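Gudusow Home Forum > Cleaning and Decluttering > Small bin, snack house, what are you all doing?

fekutside_mom
Posts: 56
OK so I need a sanity check from people who also live with snackers. We moved into the Groltgate apartment in April and the kitchen is tiny, so I went with one little round bin with a liner in it and figured we'd just empty it more often. Ha. It fills up with wrappers before lunch. It's all air! You squash it down, you walk away, it puffs right back up at you.
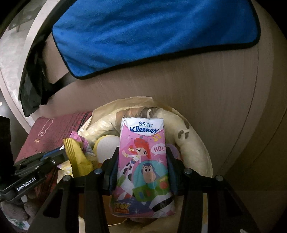 My sister-in-law says get the big step-on kind and stop complaining, but the only place it fits is in front of the drawer with the silverware, and I'm in that drawer all day long. So what I want to know is whether anybody has made a small bin work with kids, and what liners you use, because mine slide down the inside and then everything lands behind the bag. Thanks in advance!!

plaidkettle
Posts: 2000
Been there. We used a small one for years with two kids at home. You have to empty it every night after dishes, full or half full, doesn't matter. Once it's a habit you quit thinking about it. For the sliding, buy the bags one size up and fold a lot of extra over the top.

bin_there
Posts: 3088
Going to disagree with plaidkettle on the every night thing. That's a lot of half-empty bags going in the dumpster and they aren't cheap anymore! I get the Ahn ones, 8 bucks a roll at the place by my work, and I'd be through a roll in no time if I changed it daily. I say flatten the wrappers before they go in. Chip bags especially. Fold them in thirds the long way and tuck the end in, and they stay put.

plaidkettle
Posts: 2000
You don't have to toss the liner every night, you can dump it into the big outside bag and put the same liner back. And good luck getting a seven year old to fold a chip bag in thirds lol

bin_there
Posts: 3088
Mine does it! She thinks it's origami. (OK, she does it when I'm standing there.)

fekutside_mom
Posts: 56
Love you both but I am not teaching origami at snack time. I did try the bigger bag with more folded over, and I went kind of overboard with it.

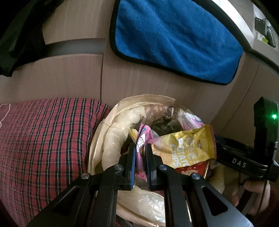 The sliding was my biggest gripe, so I'm glad I started there. I rolled and bunched the extra all the way around until I had this fat cream-colored doughnut of plastic at the top, which is ugly but I can live with ugly. The chips are still my problem though. One gold potato chip bag lying across the middle like that and there goes all the room, and it isn't even the family size. So bin_there, I guess you're right about the chip bags and plaidkettle is right about the liner, and I'm no closer to deciding about the every night thing.

quietdrawer
Posts: 8
New here, hi! Does a thick roll like that make it hard to tie the bag up after? Mine gets all stretched out and then I can't make a knot.

fekutside_mom
Posts: 56
A little, yeah. I unroll it first and give it a good shake. Twist ties help if you save them from the bread.

plaidkettle
Posts: 2000
Or a big rubber band around the outside of the bin, under the fold. Then you don't need to bunch it up at all. I've done that since our old place and the same rubber band lasted ages.

bin_there
Posts: 3088
Rubber bands dry out and snap. Sorry, I'm being contrary today, I haven't had my coffee.

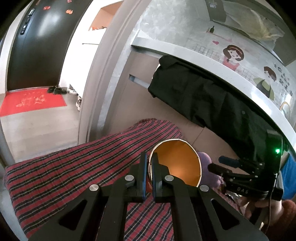

fekutside_mom
Original poster

Coming back to this before bed. I've decided to do the nightly dump for a while and keep the liner going until it gets gross, so sort of both of your ways. Chip bags get folded by me and only me. I'm also moving snacks to one spot so the wrappers don't end up all over the apartment, and I'd like to sew some kind of cloth catchall out of an old plaid shirt for the odds and ends that aren't trash, hair ties and so on. If anyone has a pattern that doesn't need a zipper, send it my way, my machine hates zippers.

quietdrawer
Posts: 8
I have a drawstring one! Let me find where I put it.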